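Community Help > Home & Furniture > Tables and desks

Are "stain proof" table tops worth paying extra for?

Posted by Parisa Naseri, Nov 26, 2022

I'm trying to buy a big table for a room that gets used for everything: homework, sewing, meals when we have people over, my husband's tax piles. The store in Hillstead wants an extra $421 for what they call the Brivis Shield finish. The salesman said it is "basically stain proof" and that I'd never need a placemat again. When I asked what the finish was made of he said it was proprietary. When I asked what happens if it does stain he gave me a brochure.

I've read the brochure twice. It has a warranty in it, but the warranty leaves out heat, dye, ink, "standing liquids" and "improper cleaning." I can't work out what's left. Dust?

The current table is a hand-me-down with a coffee ring on it from before I was born, so I'm not fussy. I just don't want to pay for a word. Has anyone owned one of these for more than a year? And does the color matter? I was leaning toward a light gray but my sister says light shows everything.

Gediminas Priedītis
31 found this helpful

I refinished and repaired furniture for a living until my knees quit, and I'd keep the $421.

Every few years a new name comes along for the same handful of clear coats. Some of them are pretty good. What I don't believe is that the store can tell you which one it's selling. "Proprietary" on a sales floor usually means the guy wasn't told. Ask for the care sheet, the one that ships in the box with the table, and read that before you sign anything. If the care sheet says to wipe up spills right away and use a coaster, you have your answer about stain proof.

Then ask for a sample chip. A real manufacturer has them in a drawer. Take it home and be mean to it. I use yellow mustard, red wine, a ballpoint pen and a drop of hair dye if there's any in the house. Leave it overnight, wash with dish soap and look at it by a window. Store lights hide a lot. If they won't give you a chip, I'd want to know what they're afraid of.

On color, your sister is half right. Crumbs and ink show on light gray. Dried water spots and greasy fingerprints show a lot worse on black, and dark tops show every scratch as a pale line. Middling pale colors with no shine are the easiest to live with in my opinion. Be aware that plain gray picks up whatever is near it. I had a customer send back a table as "pink" when all she'd done was paint the wall.
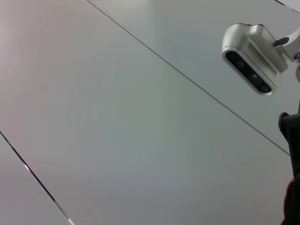 Pale gray top, no pattern, with thin seams between the panels.

The thing I'd worry about on a big table is the joints, and no finish brochure ever mentions them. If the top comes in panels, every seam is a place for syrup and glitter to go. Run a fingernail across each one in the showroom. If your nail catches, crumbs will too. Ask whether the panel edges are sealed or if the coating stops at the face. Water getting into an unsealed edge will swell some core materials, and I never found a way to make that flat again.

For cleaning, a damp cloth and dish soap, then a dry cloth. An old soft toothbrush along the seams. Skip the $10 bottle of conditioner they'll try to sell you at the register.

Edin Gashi
12 found this helpful

We paid for an upgrade like that on a Cetska table, not the same brand so take it for what it's worth. Bought it in August of last year. It's fine? Spaghetti sauce wipes off. Permanent marker did not, and when I called about the warranty they told me marker counts as ink. I asked if there was any stain they'd ever paid out on and the lady said she'd have to call me back. Still waiting.

I will say the regular finish on my mother's table has held up just as well and she doesn't baby it. I think most of what you're buying is the feeling of not having to worry, and then you worry anyway, this time about having wasted the money.

Gediminas, does the toothbrush thing work on dried glue? Asking for a kid.

Mirjana Stojanović
2 found this helpful

just get a tablecloth. or a glass top, we have glass and it's 100 times easier

Comment from Parisa Naseri

Thanks, all. I went back and asked for a chip. They had one, but it's the size of a postage stamp and he wants it returned. It has mustard on it now.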